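Home | Tips | Kitchen | Desk & Paper | Mending | About

Writing at the kitchen table — tips for people with no study

8/19/22
14 shares

Quick one this week, deadline on the story. Lots of you asked how I get any fiction written in a two-room flat with dinner going on. So. Household tips for people who write at home. No particular order.

THE TABLE

Clear it the night before. Not in the morning, you won't. Everything that isn't writing goes in one washing-up bowl and the bowl goes on the floor. Put it back at supper.

Crumbs eat notebooks. Wipe, then dry with a tea towel, then wait five minutes. Wood holds more damp than you think and the bottom page goes wavy.

Wobbly leg — folded beer mat is fine for eating, hopeless for longhand. Cut a slice off a wine cork, glue it on, leave overnight. Mine has lasted since Pavstead, and that table was bad.

INK, TEA, WAX

Ink on wood: milk on a rag, dab, leave, dab again. Then a bit of polish. Don't scrub, it just goes deeper.

Ink on a shirt cuff: cold water first. Never hot. Old toothbrush, washing-up liquid, work from the back of the cloth.

Tea on a manuscript. Blot, don't rub. Kitchen roll either side, heavy book on top (a dictionary, finally useful). Change the paper after an hour. It'll still be brown but it'll be flat, and you can type up from flat.

Candle wax — if you're the sort who drafts by candle, and I was for one whole winter — let it go hard, lift with an old bank card, then brown paper and a cool iron. Cool. I've scorched two tablecloths.

PAPER

Keep drafts in a roasting tin. Serious. Right size for A4, has sides, lid if you're lucky, goes on top of the cupboard. I have one for the novel and one for stories. Label on masking tape as it peels off clean.

Bulldog clips rust in a kitchen. Use clothes pegs.

Don't keep paper over the cooker. Steam gets in and the pages stick togther. Lost most of a chapter set in Drukutholm that way, sailors, fog, a letter nobody ever opens. Probably better without.

Scraps: back of an envelope, flour bag, whatever. Spike them on a skewer stuck in half a potato. Change the potato.

TIME

Use the oven timer. 400 words or until it pings, whichever's first. A stew gives you two chapters of nothing much or one good page. Rice is only long enough for a paragraph, and you'll burn it.

Soup is best. Soup doesn't mind.

If you're stuck on a scene do a job that needs hands and no head. Peeling. Polishing spoons. Pairing socks. I got the whole end of the Szabó story (the brother and sister on the night ferry, some of you read it) while descaling a kettle. White vinegar and water half and half, boil, leave an hour, rinse well. Rinse again.

NOISE

Felt pads under chair legs. Cheap, five minutes' work. Neighbours happier, and you stop hearing yourself fidget.

Fridge hum: check it's level and not touching the wall. Pull it out a thumb's width. Better already.

Dripping tap — tie a bit of string to it so the water runs down into the sink quietly. Then ring someone about the washer. I still haven't. 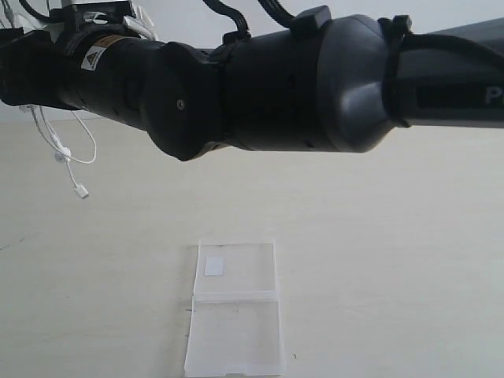

Lachlan Cairns says the string trick works but only with cotton, as nylon lets the drop fall straight off. He also thinks I should just change the washer. Fine, yes.

LIGHT

Lamp on the left if you write with your right, otherwise you're chasing your own shadow down the page. Dust the bulb, with it off and cold. Big differnce.

Pale tablecloth under a dark notebook, easier on the eyes come evening.

That's it, going back to page one. Next time: glue, and what to do with old typewriter ribbon.

2 comments

Moth_and_margin
Roasting tin!! Doing this tonight. Mine's got a novella's worth of lasagne stuck to it so it'll need a soak first.

prirnemside reader
Milk worked on fountain pen ink but not on biro for me. Had to use a dab of surgical spirit, tested underneath first. Also did the sister get off the ferry or not, I've been wondering since May.

Share | Print | Older tips | Back to top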